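Foro de manipulación y aprendizaje > Recogida de datos
Tema: ¿Cuántos intentos por objeto antes de cambiar el contenido de la caja?

bmercado
Buenas. Estamos recogiendo ejemplos de agarre para un modelo que saca piezas sueltas de una caja. El brazo es un KUKA y las etiquetas son éxito o fallo, nada más. Llevamos 623 intentos guardados y tengo dudas con el reparto. Ahora mismo dejamos los mismos objetos hasta completar una tanda y luego los cambiamos todos de golpe. El modelo va bien dentro de la tanda y cae mucho cuando entran objetos nuevos.
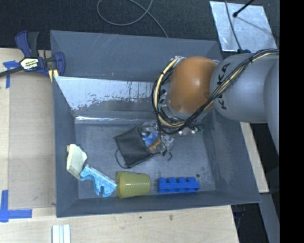

Mezclamos cosas rígidas y blandas a propósito. Con los bloques de juguete no hay mucho misterio, el agarre sale o no sale. Con las bolsas de tela y los vasos translúcidos es donde más discutimos las etiquetas. Si la pinza levanta una bolsa por el cordón, ¿lo contáis como éxito?
Bienvenido Mercado

plokitz_sur
Para mí, tandas cortas. Nosotros cambiamos un objeto cada 5 intentos y dejamos el resto como esté. Así la caja nunca se repite del todo y no hay que pararse a vaciarla.
Lo del cordón: éxito si aguanta el traslado hasta el punto de entrega. Si se cae por el camino, fallo.

Olszewski
No estoy de acuerdo con lo segundo. Si metes en el mismo saco "agarró mal y se cayó" y "no tocó nada", pierdes información. Yo guardaría tres etiquetas: sin contacto, levantado y entregado. Luego al entrenar las juntas si quieres, pero al revés no se puede.

plokitz_sur
Tres etiquetas con dos personas anotando acaban en tres criterios distintos. Lo hemos probado. De una muestra de 600 tuvimos que revisar 59 porque no coincidíamos en qué era "levantado".

Olszewski
Pues defínelo con la altura de la muñeca y la apertura de la pinza, y que lo anote el programa. A mano solo los dudosos.

bmercado
La apertura no nos vale con la tela. La pinza cierra casi por completo y el registro dice que no hay nada. Con los bloques sí funciona.

flellum
Un apunte sobre las paredes. Revisa cuántos intentos tienes con el objeto apoyado en un lateral o metido en una esquina. En nuestro caso casi todo estaba en el centro, porque quien rellenaba la caja soltaba las cosas ahí, y el modelo no aprendió a entrar pegado a la pared. Ahora volcamos los objetos desde otro recipiente y no los colocamos.
Y mira si la caja se mueve. Una sujeción que cede un poco te estropea la calibración sin que te enteres.

bmercado
La caja está sujeta con un sargento y hay marcas de cinta azul en la mesa. Lo de las esquinas no lo he mirado, lo saco el miércoles de los registros.

firport
¿Guardas la imagen de antes del intento y la de después, o solo la de antes? Con las dos se puede revisar casi todo sin volver al vídeo.

bmercado
Solo la de antes - y el vídeo completo, que ocupa una barbaridad.

firport
Guarda las dos. Y para los vasos translúcidos no te fíes de la profundidad, a nosotros nos salían agujeros justo en el borde. Acabamos usando solo color para esos objetos.

Olszewski
Lo del color depende de la luz. Si el fondo de la caja da reflejos, también te engaña. Yo mantendría la profundidad y descartaría los píxeles malos.

firport
Depende de la cámara. Con la nuestra no quedaba casi nada después de descartar.

bmercado
Vale. De momento: un objeto nuevo cada pocos intentos, volcar en vez de colocar, imagen antes y después. Con las etiquetas voy a probar las tres de Olszewski en una tanda pequeña, anotando dos personas por separado. Si el desacuerdo es alto vuelvo a dos. Pongo los números cuando los tenga.

plokitz_sur
Apunta también quién anota cada intento. Nosotros no lo hicimos y luego no hubo manera de separar los criterios.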